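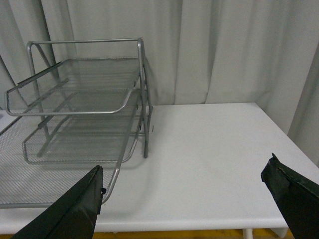
Figure 2. Three-tier mesh letter tray on a tabletop.

3.2 Paper handling in small offices

Incoming mail was the largest single source of paper in the offices we studied. Across the 18 sites in Brenbridge, staff logged 1046 items during October, and more than half of these were handled again after the day they were opened. Most offices sorted the mail by hand into open trays. Stacked trays with stepped tiers, such as the mesh model in Figure 2, leave part of each lower level exposed at the front, so a sheet can be dropped in without lifting the tray above it. Closed drawers and upright folders were less common and were used mainly for personnel records.

We asked each office what its tray levels stood for. The answers differed more than we had expected. In nine offices the levels marked stages of work (new, waiting, done), and in five they marked people. The remaining four had no fixed rule, and workers at the same site sometimes gave different accounts of the same tray. Steinbach (interview notes, site 7) recorded two clerks who each believed the bottom level belonged to the other.

Items stayed longest in the level marked as waiting. The median stay there was 19 working days, compared with 2 for new mail. A long stay did not always mean neglect – invoices in dispute and forms that needed a second signature made up much of the waiting paper. At the Weidemann office, the waiting level was cleared every Tuesday, and no item in the log stayed past the second clearing.

Labels had a smaller effect than we had assumed. Offices with printed labels misfiled slightly fewer items than those without, but the gap closed when we left out the two largest sites. Kleinschmidt coded the misfiled items a second time without seeing the office names, and the result did not change. We therefore treat labeling as a minor factor in the rest of this section and turn to who does the sorting, and at what time of day.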